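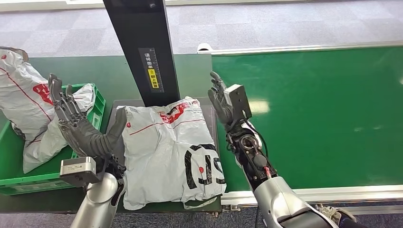
Student parcel robot learns to weigh the post

Sendavance, the student robotics club at Dirkisar College, will enter its two-handed parcel sorter in the Anetti Packing Challenge this December. The club describes its chances as "better than last year", when the robot packed nothing and dented a door.

The task sounds dull, and the students insist it is. A white plastic mailer has to go from a green crate to the weighing platform, be weighed and measured, and then move off along the conveyor. Each team gets 10 minutes and up to 88 parcels. A person could manage it while thinking about lunch.

Soft mailers are the hard part. They crease and sag over the front of the scale -- boxes, the club notes wistfully, do none of this. Members have spent 900 hours on the problem, not counting tea.

The entry is named Diệp and has two dark grey hands with jointed fingers. Its software was written by 3 rival groups within the club, who are now speaking to each other again.

A public practice run will be held in the college workshop at 2pm on the afternoon before the contest. Entry is free. Visitors may bring their own parcels, although the club cannot promise to return them in the same shape.

Press enquiries: Sendavance, care of the Dirkisar College workshop office.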